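In Praise of the Plain White Tile

Every few years somebody in my family decides that kitchen tile is finished. My sister-in-law was the latest. She came back from a showroom with a folder of samples, big seamless panels in colors named after weather, and spread them over my table while the coffee was still dripping. No more grout, she said, as if she were announcing the end of a disease. I looked at the panels, which were very handsome, and then I looked at the wall behind my sink, and I felt the way you feel when someone criticizes an old dog.

So let me make the case for white tile with dark grout. I know it has been in fashion and out again more than once, and I don't care much which way the wind is blowing when you read this. I grew up with it. My grandmother's kitchen had it up to shoulder height, and her method was a bucket, a rag and the radio, every Saturday, starting at the window and working toward the stove. She never owned a special product for it in her life. When she ran out of wall she sat down and had a cigarette, and the kitchen was clean.

The first thing I like is that the lines are honest about where you are. A smooth panel is one enormous field, and when I wipe one (I have done it, I spent 2 years in an apartment with a panel of something called Pludside) I lose my place and go over the same part again and again while a streak of soup dries somewhere off to the left. Tile gives you squares. You do one, you do the next, and if the phone rings you can remember where you stopped. I find this soothing at the end of a long day, and I suspect a lot of people do who would never say so at a dinner party.

The second thing is the dark grout. Young couples pick white grout to go with white tile, and it looks like a cake for the first month. Then somebody fries something. I had white grout once and I remember kneeling on the counter one December evening with a toothbrush, guests coming at seven, scrubbing at a stripe of tomato that had settled in for good. Dark grout has already made its peace with tomato. It also draws the wall for you, which I think is lovely, especially when the sun comes in sideways and half the wall goes bright and the other half sits in shade.

And then there are the marks. A glazed surface that gets lived with will pick up a scratch here and a chip there, and little specks that you rub at with your thumbnail before you find out they belong to the tile. I used to mind. Now I hardly see them, and when I do see them I'm rather fond of them.

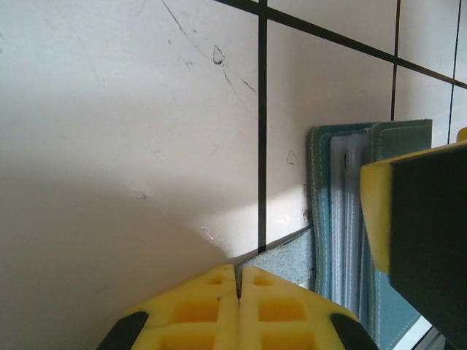
Bogdan Grecu wrote to me after I said some of this on the radio, and he was having none of it. Fond of chips is fine, he said, until water gets in behind one, and then you have a wall that comes away in your hands. He had lost the whole lower row in his own bathroom that way. His advice was to press on any tile that sounds hollow when you tap it, and to fix a cracked grout line the week you notice it and stop writing poetry about it.

Well, he has a point, and I have been going around tapping things ever since. But notice what his trouble cost him. He lost a row and he replaced a row. My Pludside panel got a burn from a pan handle, one mark no bigger than a coin, and the landlord had to choose between living with it and taking down the entire sheet. He lived with it. I hung a calendar over it, and I believe the calendar is still there.

That is what I would tell anyone standing in a showroom with a folder under one arm. Ask what happens when a piece of it breaks. With tile you can keep a few spares in the garage - I have 19 of them in a shoebox, left over from the last repair - and a patient person with a free weekend can put one in. The color may be a shade off. Ours is, down by the outlet, and it has been years since a visitor mentioned it.

I'll grant that the panels are quicker to put up, and that there are people with bad shoulders for whom a wall without seams is a real kindness. If you are one of them, buy the panel and enjoy it. My sister-in-law bought hers, in a gray called Fiken, and it looks very nice behind her stove. She wipes it with a special cloth that must not be used on anything else. When I helped with the dishes last week I used it on a saucepan, and we are still discussing it.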